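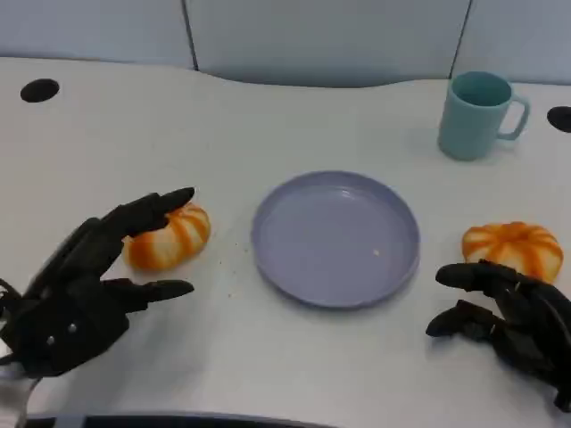

*Plate and mug, table by the partition*

On 2020-07-05, Gyu-bin Ji wrote:

> Do we still need 200 plates for the October lunch? Psarras wants the order soon. Also, is the tea coming from Terna again?

Gyu-bin,

Yes, 200 plates, and 30 extra mugs. Psarras quoted 1,375 for the lot, delivery included. Terna can't do tea this year, so I've asked Skulier and should have a price next week. Please send me any food allergies by then.

Hyun-seo Do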